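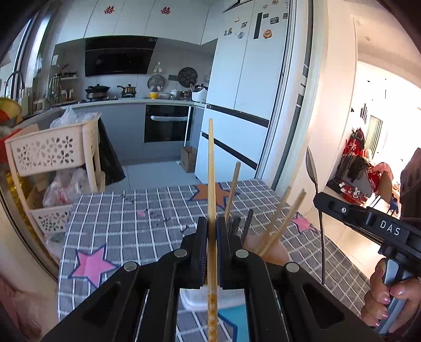

Chopsticks, long-handled spoon and the star-print cloth on the kitchen table.

About Us

Welcome to Dustent Table School! We are a small home-cooking school in Radville, and for 10 years now we have been teaching people to cook, set and clear a table in a kitchen that looks a lot like their own. Everything happens in ordinary home kitchens, with white cupboards, a range hood that needs wiping more often than anyone would like, and a table that everybody ends up leaning on.

We started with one evening class in May and a borrowed rice cooker. The idea was to teach dumplings and stop there, but people kept staying after the bowls were empty to ask about the other things: how to hold chopsticks without cramping your hand, which spoon is right for soup, where to keep it all so that you can find it when the pan is already smoking. So we added a class on utensils, then one on drawers and holders, and then (by very popular request) one on packing leftovers.

We are fond of chopsticks, as you may have guessed. Plain wooden ones are what we like beginners to use, and a pair with little flowers printed on the handle end is just as good and a lot more cheerful on a Monday. We keep them standing upright with the other long things, and we ask students to put them back the same way, tips up, once they are completely dry.

The tablecloths get more compliments than the food does, which we have learned to live with. Stars in pink, orange and teal on gray will hide a good deal of soy sauce, and children like to pick a star to sit at.

Classes are kept to five students at a time, and nearly 2,746 people have now cooked with us, some of them often enough to have a favorite chair. Our larger sets of bowls come from Yáñez, the kitchen shop two doors down, and our longer weekend course runs together with the Trekov bakery, who bring the bread and usually stay for lunch.

If you would like to join us, the 10 o'clock class is the gentlest place to begin. Bring an apron and a container with a lid. You will be taking something home!

Shares: 50 | Comments: 5

Related
Chopsticks for beginners: our first class
Which spoon for which soup?
Caring for wooden utensils
Weekend course with Trekov
Find us in Radville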